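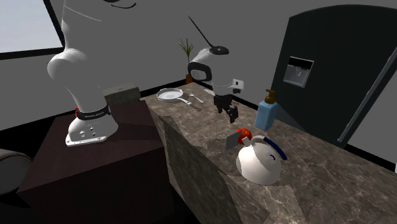 3.2 Kitchen scene pack

The scene pack under review is the kitchen module of Cirnuder, a simulation kit sold by Brosetti to laboratories that train or test manipulation policies without access to a physical cell. We used the module as delivered, with the vendor's default lighting and the stock arm model. Each episode starts from a layout file that fixes the pose of the arm and of every loose object. In the layout of Figure 4, the arm is mounted on its block with the gripper empty above the stone countertop, and the kettle, the pump bottle, the frying pan and the fork are all on the same counter. The kettle partly covers a round red object behind it, and layouts with this kind of overlap were kept in the test set on purpose. Of the 116 layouts shipped with the module, 81 loaded without edits. The remainder called for small corrections to object height, a known fault that Garg's import tool also reports.

Figure 4. Kitchen module, stock arm model, default lighting. The refrigerator and window belong to the fixed background; counter objects are loaded from the layout file.

Three properties of the module matter for the comparison in Section 4. The first is contact behavior. Objects with thin parts, such as the fork, are represented by simplified collision shapes, and the fingers can close on a region that is visibly outside the rendered mesh. We measured the gap on the fork handle and found it large enough to count a failed grasp as a success. All results for flat utensils are therefore reported separately. The second is surface appearance. The veined stone texture is applied in large patches, and segmentation models trained on plain tabletops tend to split the counter into several regions. Prondden, the competing kit, uses a uniform surface by default and does not show this effect. The third is reset time. A full reset of the kitchen module took 5 seconds on our workstation - long enough to dominate short episodes - while a partial reset that moves only the loose objects was much faster but left small residual velocities in the handle of the pan.

Task definitions are supplied as plain text files and can be edited by hand. Bako and Sisodia wrote the additional tasks used here, all of which involve a single object and a single target region. Each task was run 70 times per policy with a fixed seed list. Success was judged by the final object pose and checked against the recorded video by Nautiyal, who did not have access to the policy labels.

The license terms deserve a short remark. The kit is licensed per seat, and the scene packs are licensed separately. Rendered images may be published, but modified meshes may not be redistributed, so our height corrections are released as a patch against the October version of the pack. Users of later versions should compare the object list before applying it. The vendor's support desk confirmed the height fault but gave no date for a fix, and the collision shape of the fork was described as intended behavior.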